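4.2 Knowing when to move on

The part of Tekus we are most pleased with is the stage switcher, a small network that decides which skill should run next. Loading laundry is a lovely test for it, as the stages look so alike from the head camera. In Figure 3 the door is wide open, the red clothing lies crumpled in the basket and both grippers are in view below it, with the fingers of the left one angled towards the cloth. The right choice at this point is "grasp", and the switcher has to make it from the image and the joint readings alone.

We trained it on 1,644 episodes, labelled by hand by Irfan Bukhari, and kept back 61 for testing. Our first version, Emska, used fixed timers and often began the lift too early. Tekus waits until its own confidence settles, and watching it do so is a real delight!

Figure 3. Head camera view at the "grasp" stage, with the basket in front of the open machine.
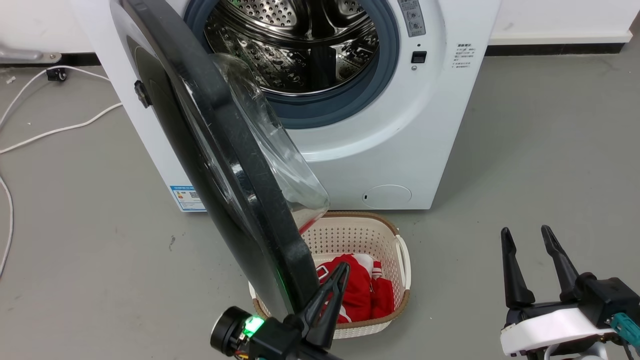 The cost of waiting is small. The switcher runs beside the arm controller and never blocks it, so the arms hold their pose while a decision is pending. We also tried a larger model, trained for 3,000 further steps, but it gave no clear gain and we went back to the small one.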